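Resurfacing the back lane, or just sweeping it?
Posted in Streets & Sidewalks, 7 Jan 2025

hullabaloo_hal
The Drernau residents' page wants opinions on the lane, so naturally I'm bringing mine here, where it can do no good. The proposal is a full resurface, 376 a household. I walk it every morning. It's concrete, it's dusty, it has looked tired for as long as I've lived here. So have I, and I'm not being resurfaced.

porchlight2
You walk on the sidewalk side, in the shade, like royalty. Try pushing a stroller down the middle.

hullabaloo_hal
I have pushed a wheelbarrow down the middle. The wheelbarrow had no complaints. 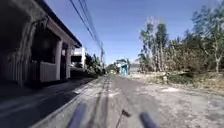
My point is that most of what people call damage is dirt. Those two dark tracks are tires going over the same line day after day. New concrete would have them again by May, and we'd all be 376 poorer and standing there admiring them.

kerbcrawler_no
Disagree. Worn is worn. Hesent quoted us 500 for patching our stretch and told us patching wouldn't hold. I'd take the full job.

porchlight2
Hesent sells full jobs. I'd be amazed if they told you anything else.

kerbcrawler_no
Fine, get a quote from Hulla. I'll wait. I waited 2 years for them to call back about my gutter.

drybrush
Can we talk about the weeds on the tree side? All that dry stuff leans out and everyone drives wide of it. Cut it back first, then see where the tires go.

hullabaloo_hal
Finally, a plan I can afford. I own a rake.

kerbcrawler_no
A rake won't fix concrete, Hal.

hullabaloo_hal
Neither will 200 posts on a forum, but look at us go.

drybrush
I'm out there Saturday at nine with the long shears. Bring bags, the thick kind. And please don't park on the curb again, whoever that was.

porchlight2
It was Hal.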